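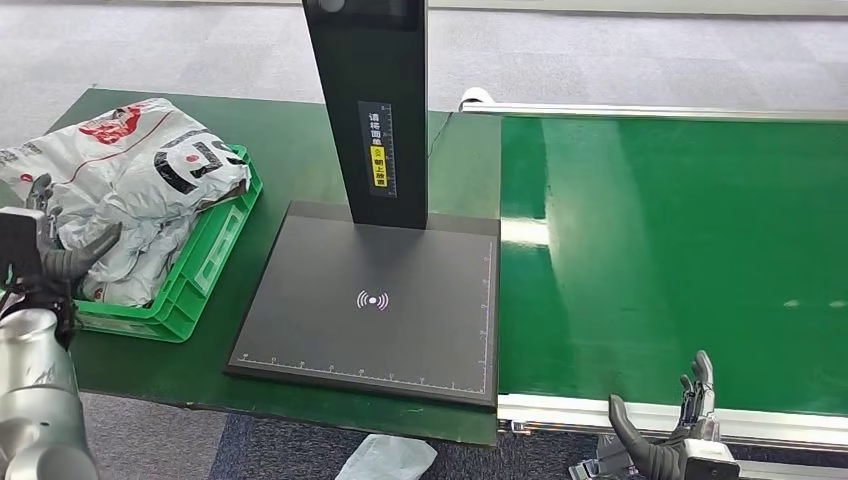

The green crate on the work table, with a big white bag piled in it and the scanner standing alongside.

Well, it has been quite a month in the parcel room at Wedton, and before October runs away with us we wanted to send a proper thank you to everyone who has been wrapping, taping and carrying things in from the car park. Our last count came to 122 parcels, up from 90 at the same point last year, and we are ever so pleased!

The green crates have made a real difference. They stack nicely, they are light enough to carry up the Ismont stairs, and a big soft bag that would slide straight off a trolley will sit in one quite happily (even if it flops over the front a bit). Please use one for anything in a plastic bag - coats, blankets, bedding and the like - and fold the loose ends in if you can, with the label facing up ready for scanning.

We would also ask that the patch of table by the scanner is kept for the parcel you are dealing with, and that finished crates go along to the Rondport shelves. The next drop-off is on 5th October, and the kettle will be on as always, so do stay for a cup of tea and a natter if you have the time.

Contact the Wedton parcel room | © Wedton Newsletter | Back to top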